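Hi Oanh,

You asked for something you could read over a coffee, so I'm writing this the way I'd tell it to you if you were sitting in the shop. It covers everything since the second payment from the Stellden fund landed in September. The budget sheet is in the same folder as last time, and yes, I fixed the tab that wouldn't open!

The big news is that the Mudville repair classes are running. We have two groups going, one on Tuesday evenings and one on Saturday mornings, and both are full. I had figured the Saturday group would be slow to fill up (soccer, mostly), but it went first and there's a waiting list now. Most folks come in with a chair. I don't know what it is about chairs. People will live with a wobbly table for years, but a wobbly chair gets them out of the house on a cold morning.

We use cookies to remember your settings and to see which pages get read. Accept all | Manage choices

Khang Đàm is teaching the Tuesday group and I'm so glad we got him. He spent 20 years in the Phùng workshop doing nothing but reglueing and refinishing, and he has a way of letting people make a mess of a joint and then fix it themselves. I'm doing Saturdays. We plan the lessons together over the phone on Sunday night, and then we both ignore the plan a little. His group is already on cane seats. Mine is still fighting with clamps, and a couple of them would happily stay on clamps until spring.

Money next. We spent $400 on hand tools, all of it from the equipment line, and the bulk of that went to Skollico for clamps, card scrapers and a decent set of chisels. I got the chisels unsharpened on purpose so the first class could be a sharpening class. That went great, apart from one stone that got dropped and is now two smaller stones. The rent went up a bit in September and I moved some of the printing money over to cover it. You told me on the phone that was fine, but I'm putting it in writing so we both have it. 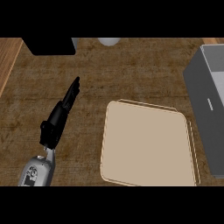 Finishing is the part of the course I've changed the most from what I wrote in the application. I had it down as one evening near the end, stain and a coat of oil and home you go. It needs way more than that! People get attached to an old surface once they start really looking at it, and half the questions I get are about whether to strip a top or leave it alone. A brown tabletop gone mottled like this one, with the darker blotches and the faint streaks, is just the kind of thing they argue over. Some of them want to sand it back to bare wood right away. I usually ask them to clean it, wax one corner and go away for a week before they decide. So finishing is now three sessions, and I've cut the one on drawer runners, which I'll turn into a handout. If that's a problem for the fund, tell me soon and I'll find a way to squeeze it back in.

A few things haven't gone well. The dust collector is loud enough that the music teacher upstairs has come down twice, very politely. We've agreed not to run it after seven, so the Tuesday group does its sanding first and its talking later. I also promised you a sign-up form in Vietnamese by now and it isn't done. The draft is sitting with my aunt, who keeps rewriting the part about cancellations. And the spring flyer has the old phone number on it, so please don't pass that one around if you still have a stack.

On attendance, we told the fund we'd reach 30 people by the end of the year and we're nearly there. A few have dropped out, mostly over work shifts changing, and the waiting list has filled those spots. I'm keeping a notebook by the door where people write down what they brought in and what happened to it, and I'll type it up for the final report. The entries run from one word ("stool") to a full page about somebody's grandmother's sewing cabinet.

What I need from you: a yes or no on the finishing change, and the date the last payment goes out, so I can order glue and shellac before the price goes up again. Come by on a Saturday if you can. We start at nine, and there's usually something wobbly to sit on.

Talk soon, and thank you for being so patient about the budget sheet.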